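Jewelry swap returns to Skonatum hall in February

The Sulik jewelry swap is back at the Skonatum hall next month, doors at 10 a.m. Bigger room this time. 72 tables booked so far, up from 27 last year. Pearls, bangles, old brooches, the usual.
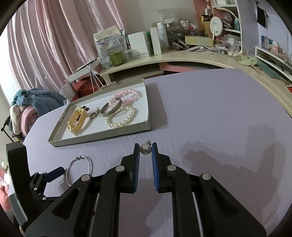
How much is it to get in?
Three dollars at the door, kids free. Cash only untill the card reader gets fixed.

Repairs by Wyss, upstairs, clasps and restringing while you wait. Line gets long after lunch so go early. Wire bangles can be resized too, small fee.

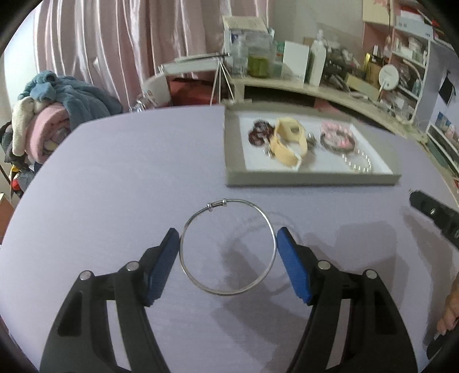
Parking and buses

Lot on Jillov Street holds 200 cars, full by 11 last year. Bus 313 stops right outside. Street parking is free but theres not much of it.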